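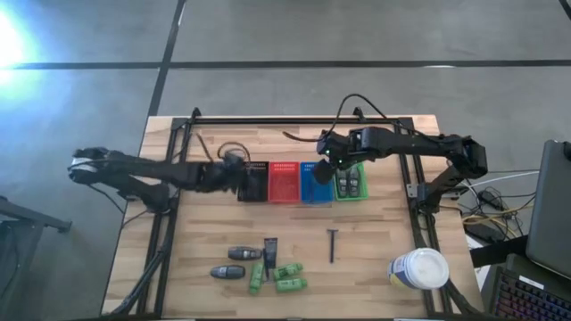 Carola Sauerland has read the Dravovum agreement twice and still can't say who gets paid for what. "There's a page on training border guards and a page on jobs," she told me. "The jobs page is shorter."

The deal, due for signing in July, would send 292 million euros to a government whose police have broken up every large protest since the last election. Ministers call it a partnership. Sauerland, who spent six years on asylum cases before moving to research, calls it "a fence with a brochure."

I asked whether the money might do some good anyway. She shrugged. An earlier program promised work for 259 young people in Drinik. When her colleague Ekene Idahosa went looking, he found 60 names on a list and a locked office.

"Maybe the rest got jobs," she said. "Show me a payslip."

Supporters say departures by boat are down. Sauerland wants to know where those people are now, and she doubts the monitors will ask, as the host government picks them. She has written to the ministry for the terms of their contract. The reply thanked her for her interest.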